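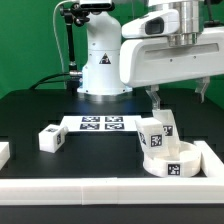 The cult of the clear table

Every February the magazines tell us to clear our work tables, and every February I wonder who is making money from it. Frerichs will sell you a set of white tubs for 82 euros. Orard has a tray with 10 compartments, one of them too shallow for a pencil.

The argument goes that a bare top leads to better work. Perhaps it does. I spent a Sunday in Iltitz testing it on my own table, 140 centimetres wide and usually buried, and by teatime I had a handsome surface and no idea where the scissors were.

A black top is the current fashion, with white things set out on it – a cube, a sheet of paper, a round open pot. It looks well, I grant you. It also shows every crumb and thumbprint, a point the Nekmont catalogue leaves out.

Labels are harder to sneer at. A mark on the front of a pot saves you peering into it, and a pen does the job as well as any printed sticker. Lids I would skip. I bought two, and both now live in the drawer with the old batteries.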